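Soft Toy and Play Food Inspection, Room 6
Site: Stavum Play Center
Inspected by: Tyra Hedlund
Date: February 2, 2023
Checklist revision: 131

1. Seams
Pull each seam by hand along its full length. No gap may open between stitches.
Result: Pass, one exception.
Comment: Plush carrot, top seam open. Filling can be reached with a fingertip. Withdrawn and tagged 294.

2. Embroidered labels and patches
Check the border for lifted edges and cut threads. Glued patches are not accepted in this room.
Result: Pass.
Comment: Trim any thread end longer than the width of a fingernail. Do not pull it.

3. Fabric surface
Look for thin spots, hard residue and lint. Light lint is recorded but does not fail an item.
Result: Pass with comment.
Comment: Ketchup bottle, red plush. Small lint fibers on the surface. Go over with a lint roller before it returns to the shelf.

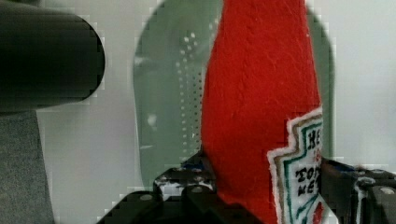

Item 3, ketchup bottle. Lint on red fabric; embroidered label with brown and green stitched borders.

4. Hard attachments
Eyes, buttons, bells and plastic leaves are not permitted on items for children under three.
Result: Fail, one item.
Comment: The Rulleck lemon has a plastic leaf. Moved to the older group's shelf. Lovisa Moen informed.

5. Washing
Wash tag present and readable. Wash log filled in since October.
Result: Incomplete.
Comment: Two entries have no initials. Wenche Westerberg to check against the laundry sheet.

6. Storage bins
Run a hand around the rim and handles. Reject for cracks, sharp mold lines or missing feet.
Result: Pass.
Comment: Wipe down with mild soap. The spray used on the tables leaves a film on plastic.

7. Shelf and access
Bottom shelf fixed to wall. Floor in front clear.
Result: Pass.
Comment: Left bracket screw tightened during inspection.

Open actions
Carrot: repair or discard, G. Solheim.
Wash log: W. Westerberg.
Lint roller refills: order under account 1806.

Copy to: Milovan Karagiannis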